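3.2 Storage and surfaces in the work rooms

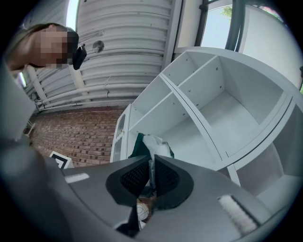

Figure 2. Shelving unit and wall, Malabanan site.

Small rooms fill up from the walls inward. That was the pattern at Levula and again at Clorkberg, and it drove how we picked rooms for the second round. What we wanted: one main piece of storage, fixed in place for the whole study, no other big furniture competing with it. Malabanan came closest. The main piece is a white cube organizer near a red brick wall (Figure 2), with compartments that are not all the same width, the upper left one narrow and the one next to it larger. The uneven widths matter for the results in 3.4, where wide openings collect mixed stuff and narrow ones tend to keep one kind of thing.

Peg holes. The uprights inside the unit have rows of small round holes, so in principle a shelf can be moved up or down. We asked the participants at all sites not to move shelves during the study period. Two did anyway (both at Clorkberg) and their entries for that week are dropped from Table 3. Not dropped from the totals in Table 2, see note there.

Doors vs. open compartments. Most of the storage we logged was open. The Malabanan unit has a narrow cabinet door at its left end, with a framed panel and a small knob. Coded as "closed" in our scheme even when a panel lets some light through, because what counts for us is the extra step of opening. Raters disagreed on this early on, and the coding sheet was changed after the pilot. Items behind any door were put back in the same spot more often than items in open compartments, but the number of doors across sites is low and we would not lean on it much.

Walls and ceiling. Recorded for each room but not used in the model. Brick, painted board, ribbed panels, exposed pipes etc. The thinking at the start was that rough walls would keep people from hanging things and push more items onto the shelves. Could not separate this from room size. Left for later work.

Item log. Each put-away was entered by hand on the Ulent sheet (Appendix B) with the item, the compartment and the time of day. After cleaning there were 2,530 entries, about 1,000 of them from Malabanan. Entries with no compartment written down were kept if the item had only one usual place, otherwise removed. Six categories of item: paper, tools, cloth, food, containers, other. "Other" is too big, we know. A finer split was tried and the raters could not agreee on it.

Timing. Sunday entries are sparse at every site and were pooled with the evening ones. Checks with and without the pooling gave the same ordering of compartments, so only the pooled version is reported in section 3.4.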